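The Afternoon Break: How Four Employers Brought Back the Tea Tray

For most of the last century the working afternoon in Dundholm was divided in two by the arrival of a tray. The hour varied between the mills, the council offices and the insurance houses on the harbour road, but the custom was the same. Work stopped, chairs were pulled round, and tea was poured for everyone present, including those who had only come in to deliver a parcel.

The custom went slowly. Vending machines were put into corridors in place of kitchens. Canteens closed when the shifts they served were shortened. Staff took to eating and drinking at their desks, and rest breaks that had once been marked by a bell became a line in the staff handbook. In many workplaces the right to a break remained in full, and the habit of taking one did not survive.

Over the past two years, four employers in the district have made a deliberate effort to restore it. They are the Cullum bindery, the Plilach seed company, the regional offices of the Eshun building society and Dundholm Town Council. Each went about it in its own way, and each has been willing to share what it learned, including what it would do differently.

What the handbook says

All four employers began by reading their own rules. At Cullum, the staff agreement provided for a paid rest period every afternoon, and had done so since the bindery moved to its present site. The difficulty lay in the wording, which allowed the break to be taken "at a convenient point in the work". Folding and stitching runs seldom offer a convenient point. Staff on the finishing tables reported that they often reached the end of the day without having sat down.

The agreement was rewritten with a fixed time. The new clause runs to two sentences and replaces half a page of guidance. Managers were at first concerned that a fixed stop would lead to waste at the start and end of each run, and the bindery kept a record of spoiled sheets for the whole of the first winter. The record showed no lasting change, and it was discontinued in the spring.

The council faced a different question. Its employees work across 14 sites, among them two libraries, a depot, a cemetery lodge and the swimming baths, and no single hour could suit them all. The council therefore asked each site to name its own time and to display it by the door. The public has been understanding. A notice at the smaller library, asking borrowers to allow a short wait at the desk in the middle of the afternoon, has drawn very little comment.

A place to sit

Time alone proved insufficient. At the Plilach seed company the break was reinstated in November, and within weeks supervisors observed that most people were spending it where they stood. The packing hall had no room set aside for rest, the old mess room having been given over to label storage some years earlier.

The company considered building an extension and decided against it on grounds of cost. It cleared the label store instead, moved the stock to shelving above the loading bay, and opened up a window that had been boarded over. The room was painted white throughout and furnished with plain tables. It is not large, and at busy times of the year the staff use it in two sittings.

Employees were consulted on the furnishings, and their replies were more modest than the company had expected. There was little call for sofas or for a television. The requests that came up most often were for proper cups, a quiet corner, and a table that would not be used for meetings. The last of these was written into the booking rules, and the room does not appear on the company's meeting calendar at all.

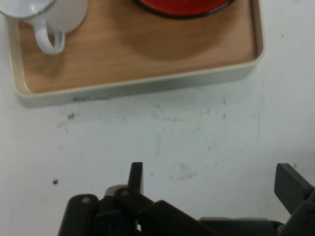

A white cup on a wood-grain tray with a cream rim.

The question of cups deserves more space than it usually receives. Three of the four employers had been relying on disposable ones, bought in bulk and stored wherever there was a spare cupboard. The Eshun building society calculated that its regional offices were spending 282 pounds a month on them, before the cost of having them taken away. The society replaced them with ordinary crockery, bought second-hand from a hotel that was closing, and had recovered the price of it before the summer.

Staff have remarked that a cup with a handle changes the length of the break. A paper cup is easily carried back to the desk, and generally is. A china cup tends to be finished where it was poured. The society has made no rule on the matter and does not intend to make one.

Who pours

In former times the answer was settled. Most large workplaces employed a tea lady, and her round was as fixed as the post. Some older residents of Dundholm still recall the sound of the trolley on the upper floors of the insurance houses, where the lino had worn into ridges at the doorways. The post was rarely well paid, and when its holders retired they were seldom replaced.

None of the four employers has revived the role. The council and the building society both use a rota, drawn up by the week and applied to every grade. The building society reports that senior staff have taken their turns without exception, although there was some early confusion over how to work the urn. At Cullum, each finishing table looks after itself. At Plilach, the job falls to whichever team has the lightest order sheet that day, an arrangement which staff proposed and which has been kept.

Experience suggests that rotas fail for small reasons. Milk runs out. The person named on the sheet is on leave, and the sheet has not been altered. The council now keeps the list at each site in pencil, on a card pinned inside the cupboard, after an electronic version went unread for most of a month. Supplies are ordered centrally and delivered with the cleaning stock, so that no site has to keep a petty cash tin for the purpose.

Washing up has caused more correspondence than any other subject. The building society received nine letters on it through its staff suggestion scheme in the first quarter alone. Its present practice is that those who pour do not wash. Other employers considering a similar step may wish to settle the point before they begin.

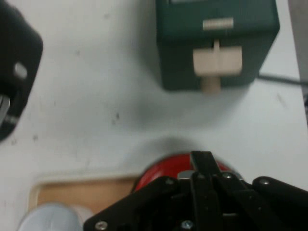
Silver screw heads against black plates and brackets.

What has changed

It would be wrong to claim too much for a pot of tea. Employers who hope that an afternoon break will cure poor management or low pay are likely to be disappointed, and the four described here are careful on this point. None has published figures for output, and all say that they would be reluctant to judge the break by such a measure.

They do report smaller changes. At Plilach, the packing and dispatch teams had for years communicated chiefly by written slip. They now share a sitting, and a long-standing dispute over the marking of part-filled crates was settled at the table in the course of an afternoon. The slips are still in use, though fewer are needed. At Cullum, new starters say that they learned the names of their colleagues sooner than they had in previous posts.

The building society carried out a survey of its regional staff, to which 178 people replied. A large majority wished the break to continue. The written remarks were more mixed, and some deserve attention. Several members of staff who work part-time pointed out that their hours end before the tray comes round. Others found a sociable break tiring and would have preferred to walk outside. The society has since made clear that attendance is a matter of choice, and has added a morning break for those on shorter hours.

The council has raised a further concern on behalf of staff who work alone. The attendant at the cemetery lodge has no one with whom to share a pot, and the same is true of the early shift at the depot. The council has invited both to join the nearest site if they wish. The lodge has taken up the offer on two days of the week, which involves a short walk across the park to the baths.

Advice to others

The four employers met on Wed 31 August at the town hall to compare notes, and agreed on a short statement for the use of other firms in the district. It recommends a fixed time, a room that is kept free of meetings, and real cups. It asks managers to attend when they can and to refrain from discussing work when they do. It notes that biscuits are a courtesy and should not be paid for out of wages or by collection.

The statement also asks employers to look first at what they already have. In each of the four cases the right to a break was written down and the means of providing one lay close to hand, in a disused store or at the back of a cupboard. The council found two enamel teapots at the depot, both sound, and has put them back into use.

Copies of the statement are held at both libraries and may be taken away without charge. Firms wishing to visit the room at Plilach should write to the company in advance, avoiding the weeks of the spring orders, when both sittings are full.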